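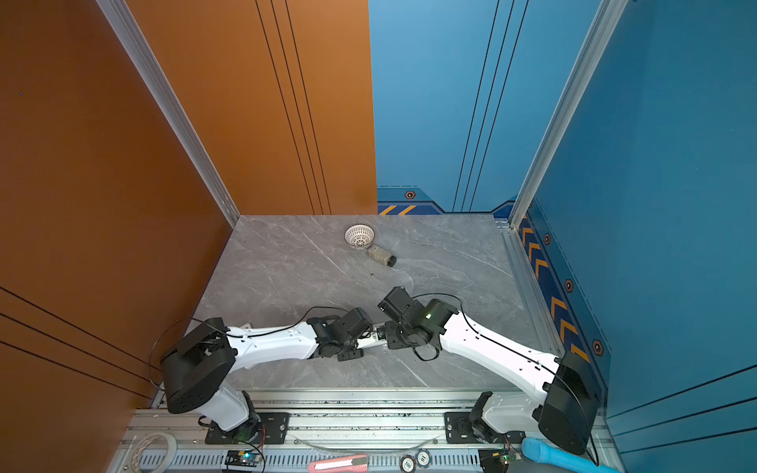
Ticket 128 - Alby cell, tidy-up task, arms stall at handoff
Status: open, workaround in place
Site: Sotemora workshop, bench cell
Priority: was low, now medium

Problem as logged
Two-arm tidy routine stops when both grippers come in to the middle of the table. Job is simple on paper: pick up small things, put them in the little white basket, clear the marble top. Left arm goes in, right arm goes in, then both sit there. No fault code on the pendant. Controller thinks it's still working.

Tried so far
Power cycle both arms. No change.
Re-homed left, then right, then both together. Fine until the first handoff, then same stall.
Reseated cable at right wrist. Connector felt ok going in. Loop under the wrist looks tight to me at full reach but I can't make it fault by wiggling.
Swapped left and right roles in the Castaño planner. Stall moves with the role, not the arm. So probably not hardware, which is annoying as I'd already got the spare motor out.

8:40 am
Ran with right arm parked. Left arm alone did 5 picks, got 3 in the basket. One dropped short, one it pinched the basket rim and dragged the lot sideways. Slow as a wet week but it kept going.

9:15 am
Ran with left parked. 5 picks, 2 in. Kept closing on the lattice side of the basket like it was an object to pick up. Have asked before if we can get a basket with solid walls. Asking again.

10:05 am
Log from the Tritska vision box shows both arms claiming the same small part. Each waits for the other to let go. Neither is holding anything at that point. Polite, but useless.

Workaround
Set handoff timeout to 2 seconds, left arm gets priority. It now backs off and retries. Adds time to every run but doesnt need a person to walk over and hit resume.

Reply to question from the office (can we show this to the aged care people in June)
My view, no. It can put a light thing in a basket if the thing is on a flat surface and nothing else is near it. Ask it to clear a kitchen bench with crumbs, a wet cloth and somebody's glasses on it and you'd be there till tea. Sorting parts on the shop floor is closer, as we get to choose the tray and the parts. I'd show that instead and leave the household stuff for later in the year.
If they want a number: one person does the same tidy by hand before the arms finish their first pick.

Still to do
- proper fix in planner so one part can only be claimed by one arm
- longer cable for right wrist, with some slack at full reach
- solid basket (see above)
- clear the rail edge before running, tape and knife included. Knife goes back in the drawer pls, blade in
- rerun 128 with both arms and timeout off once planner is patched

Leaving open. Will update after teh planner patch lands.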